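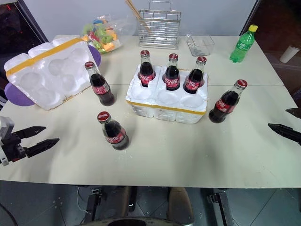 **Should I switch from parallel jaw grippers to soft fingers for picking up glass bottles?**

Posted by Drustham, July 2021

I have a two-arm setup and I'm trying to decide on end effectors before I spend more money. The job is moving small glass bottles, full ones, between a table and a tray with round pockets. Right now both arms have ordinary electric parallel grippers with ribbed rubber pads. The pads are the ones that came in the box.

What I see is that upright bottles are mostly fine. A bottle that is leaning gets rotated when the jaws close, and sometimes it slips down a little before the arm gets it over the pocket. I've turned the force up and it helps, but I don't like squeezing glass harder every time something goes wrong.

I have a quote for a set of soft pneumatic fingers. I would need a compressor and a valve block too. The controller has free digital outputs, so that part is covered. The cameras are one on each wrist and one overhead.

Is it worth the change, or should I keep the jaws and fix something else?

---

**Amo**

Keep the parallel jaws and change the pads first. A full glass bottle is smooth, round and fairly heavy for its width, and a flat pad touches it along one thin line on each side. That is why it turns in the grip. A pad with a shallow V cut into it gives you four lines of contact instead of two and pulls the bottle to the center as the jaws close.

I ran a comparison on this last year with the same kind of job. I did 200 picks with flat ribbed pads and 200 with V pads, same arm, same force setting, same start positions. With the flat pads 134 went into the pocket without touching the rim. With the V pads it was 193. I didn't test soft fingers that day, so I can't give you a number to put next to those.

A few things from doing it:

- Print the V pads in a stiff material and glue a thin sheet of silicone over the faces. Bare plastic slides on glass.
- Make the V wide enough for the body of the bottle but check it on the neck too. Mine held the body well and rattled on the neck, so I ended up with a second, smaller V near the fingertip.
- Grip on bare glass if you can. A plastic label can shift under the pad.
- Measure force at the fingertip with a cheap load cell. The percentage on the gripper's screen didn't match from one gripper to the other on my bench.

For bottles that lean, the pads will only do part of the work. You need the wrist lined up with the bottle's axis before you close. If your pose estimate assumes everything is vertical, the jaws will always push the bottle around. I use the overhead camera to find the bottle and the wrist camera to get the angle from up close. Doing it all from overhead gave me angles that were off by as much as 7 degrees, and that was enough to hit the edge of the pocket on the way down.

Soft fingers are good for things that vary in shape or bruise. They also sag under a heavy load, and then the bottle swings when the arm stops, so you have to slow down. I would only go there if you expect to pick fruit or bags with the same arm later.

---

**Ular**

I have soft fingers and I like them. Never broke a bottle. The compressor is loud though, and it takes up room under the table. Mine was 993 for the whole kit with the valves. I'd get them again but I'm not in a hurry.

---

**Pastor**

Agree with Amo on the pads. I would add one thing about the tray. If the tray is light foam, tape it down or put it in a fixture before you compare any grippers. Mine slid a little each time a bottle touched the rim, and I spent a week blaming the fingers for what was really the tray moving. Once it was fixed in place, the same gripper with the same pads did a lot better.

Also check your open width before you close up the spacing. Two fingers plus two pads need clearance on both sides of a bottle, and if the next pocket is full you may not have it. I fill every other pocket first, or come in with the fingers turned so that they go between the rows. It depends on the spacing of your tray.

On the controller side, see if your gripper reports its position after it closes. Then you can tell from the width if you have the body, the neck or nothing. That was more useful to me than the force reading.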